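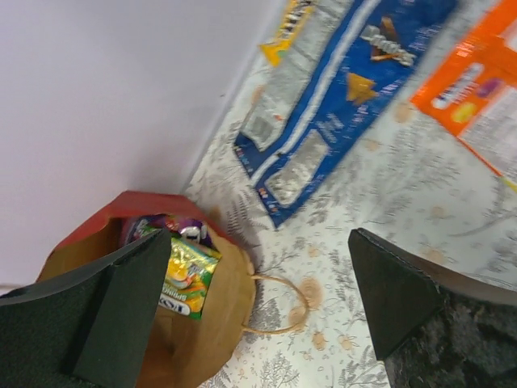

Packing bench at Dravora, wrist view: paper bag, two packets in, more on the cloth.

Bag packing results from the Cirkham group

Last updated: December

Search this site Enter keywords Go

The manipulation group at Cirkham has finished its first round of tests on packing soft goods into paper bags. The work was done on the two-arm bench at the Dravora site and looks at one narrow question: how the arms should decide where to grip a packet that changes shape when it is touched.

Chip bags and other foil packets are hard for a robot. They wrinkle, they shine under the lights, and the print on them folds out of sight. The method used before this fall picked a grip point from the overhead camera and kept to it. The new one, which the group calls Dubey after the street the old lab was on, picks a point from the overhead camera and then picks again from the wrist cameras once the fingers are close. If the two choices disagree by more than a set distance, the arm backs off and starts over.

Training used 172 demonstrations recorded by people driving the arms by hand. Of these, 51 had a bag that was not standing upright at some point. The group kept those in on purpose — earlier sets had left them out, and the old policy stopped dead whenever a bag tipped.

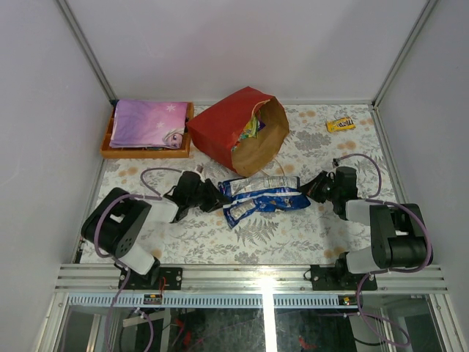
Two-arm grips are where the second look matters most. With one arm, a poor grip usually means a dropped packet and another try. With two, each gripper pulls on what the other is holding, and a small error on one side moves the target on the other. A long foil bag held at both ends, like the blue and white one between the grippers, can twist and fold down in the middle, and the overhead view then loses much of the print it was using to tell which way the bag is facing. Under the new method each arm checks its own end. The paper bag lying on its side at the back is the other hard case, with the opening no longer facing up.

On the test set the new method needed almost no restarts for small flat packets. Long bags were slower, and 6 of the test runs with them were stopped by the operator. Two of those were cable snags and have been left out of the comparison. The rest were grips too close to the end seam.

The next round moves to the Canberg bench, which has different lighting and the same grippers. The patterned cloth goes with it so that the background stays the same. Results will be posted on this page.

Related items
Canberg bench: new lighting plan
Recording two-arm demonstrations: notes for operators
Cable routing on the Dravora arms
Folding cloth with the Dubey method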